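18th January

Back on the coolant job after the break. Hukumach wants an answer on whether the Callau concentrate can go into the older diesels without a full flush, and I said I'd have something on paper before I get dragged onto the gearbox oil work. So, writing as I go. Apologies for the spelling.

Where we'd got to in December: three blends made up, all 50/50 with demineralised water. Blend A is straight Callau. Blend B is Callau with a tenth of the old green stuff left in, to mimic a lazy drain. Blend C is the same again but a quarter old green, which is what I reckon you'd really get if a bloke pulls the bottom hose, goes and has a cuppa, then tops it up. I've drained enough utes in my own driveway to know the block holds on to more than you'd think.

Reserve alkalinity first. A and B came out close enough to each other that I'm not going to fuss. C was lower on both runs, and I redid it with fresh acid in case the titrant had gone off over the holidays. Still lower. Wrote the numbers on the sheet taped inside the fume cupboard door – please don't take it down, whoever keeps taking it down.

Boiling point next. A started to go at 108 C on my gear, unpressurised, so with a decent cap on there's plenty in hand. B and C within a degree of that. Can't say I trust the thermometer to better than a degree anyway. Rocío Camacho has a newer probe over on her bench and she's said I can pinch it once she's done with the brake fluid wet boils.

Now the coupons. These are the metal bundles (copper, solder, brass, steel, cast iron, cast aluminium) that sit in the hot glassware with air bubbling through. Pulled B out this morning at 163 hours. I know, I know, it's an odd number, it was meant to be a neat week and I got in early. Copper and brass a bit dull, steel clean, solder has a grey bloom that mostly wiped off. Cast aluminium is the one I care about, given the heads on those engines, and it had some darkening along the lower edge where it sits near the spacer. No pits under the loupe. Weighed it twice, cleaned it, weighed it again, and the loss is well inside what Hukumach asked for.

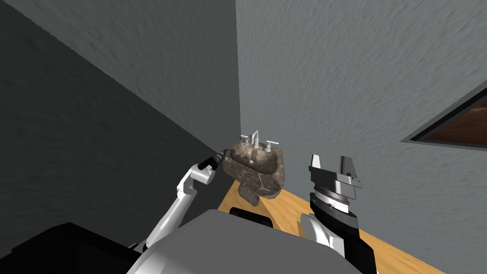

Marble basin on the timber benchtop, corner view.

C is still cooking. It'll come out when it comes out, though I peeked and the liquid has gone a sort of weak-tea colour, which A and B haven't. Could be the dye in the old green giving up. Could be iron. I've put aside 125 mL to send across to Palacios for metals, because our own instrument is still waiting on a lamp and I'm sick of ringing about it. Label says C-mid, not C-final, so please nobody file it as final.

Foam test: did A only. Foam came up quickly and dropped away quickly, happy with that. I'd like to run B with a bit of hard tap water thrown in as well, as half our customers are topping up out of the garden hose and there's no point pretending otherwise.

Bad news on the hoses. The Wurkotow rubber samples have swelled more in C than in A, and the one at the back of the oven feels tacky on the inside. It might be a dud bit of hose! The cut end looked rough before it ever went in. Need to cut three more pieces off a different length and start those again, same temperature, same jars. If it repeats then that's our answer on the no-flush question, more or less, and Hukumach won't love it.

Housekeeping while I think of it. The glycol drum by the roller door is down to 98 litres by the dipstick, so there's enough for this round but we should order. The refractometer was reading off zero again, I've reset it on demin water, check it before you use it. And the waste coolant tub needs its lid put back on properly after every pour. The stuff tastes sweet and next door's dog wanders in whenever the roller door is up.

Total on the job so far is $2,456, mostly the coupons and the freight. Still under the quote.

To do:
– borrow the probe off Rocío, redo boiling points on all three
– new hose pieces into the oven
– foam on B with hard water
– chase Palacios once the C-mid sample has gone
– photos of the aluminium coupon before it goes back in the desiccator
– ring Callau and ask which inhibitor package is in the new batch, the data sheet still has the old one listed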